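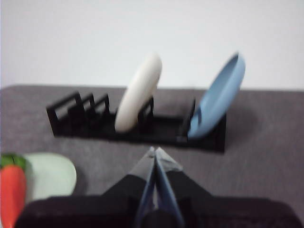
Filed under: Workshop diary / Dyeing & yarn

07/07/2020

A long day and a mostly happy one, so forgive the length. Brisa and I finally got the second weld bath going for the Taswood order, after all that dithering in June over whether the dried stuff from last summer would be strong enough. It is! It's a shade greener than I remember from the first batch, but Leopoldo held a skein up at the door and said he'd wear it, and he doesn't say that about yellow as a rule.

For my own memory, and for whoever picks this up next: 2,000 grams of wool in total, split over the two big pots, scoured yesterday and left in the alum overnight. I'd meant to use the rainwater from the butt, but it had a good deal of leaf in it, so the first pot was tap water and the second was tap water with a pinch of chalk. The chalk pot is the better yellow by a long way. Brighter, and more even along the skein too, though that may be down to Brisa's stirring, as she has far more patience with it than I do (I wander off to look at things). We kept both pots well under a simmer for the whole of it. Last time I let one creep up and we got that dull brownish mustard that Eliseo still has a jumper's worth of in his cupboard.

The Tollia wool took the colour faster than the Shemweta. I had them down as much the same fleece, but the Tollia is softer and opens up sooner, and after an hour you could tell the two apart across the room. If we want them to match for the striped blankets we'll have to put the Shemweta in first and give it a head start. Cirilo suggested 13 minutes, very precisely, and I have no idea where he got that from, but I've written it on the card and we'll try it.

Madder next. Braulio dropped off the roots, which he's been drying in his loft since the autumn, and there are 1,558 grams by the kitchen scales once the soil was knocked off. That's more than I dared hope for. I've put half to soak after chopping (hard work, my wrist is complaining) and kept the other half back in paper bags on the top shelf, labelled, well away from the onion skins this time. Please don't use the coffee grinder on them. I know it's tempting, and I know who did it before, and we could taste it for weeks.

One puzzle I haven't got to the bottom of. Two of the skeins from the tap water pot have a paler band where the ties were, even though I retied everything loosely on Brisa's say-so. They were figure-of-eight ties in the same cotton as always. Perhaps the cotton shrinks in the alum? I'm going to do a few little test skeins with different ties, string and wool and the old tape, and put them through the tail end of the weld bath before it goes on the garden. It's pale by now but there's a nice primrose left in it, and it seems a shame to waste it.

Still to do:
- rinse the chalk pot skeins again, the water wasn't quite clear
- ask Orus if they can send the alum in the larger tubs
- write up the Taswood cards, with a snippet of each
- find the good thermometer (Leopoldo thinks the shed)
- 6 test skeins for the ties, Brisa winding

I've left a bit of the yellow on the windowsill with a strip of card over one half, to see how it stands up to the sun. Leave it be until the end of the month if you can bear to.

Back to top | Contact the workshop | © 2020 All rights reserved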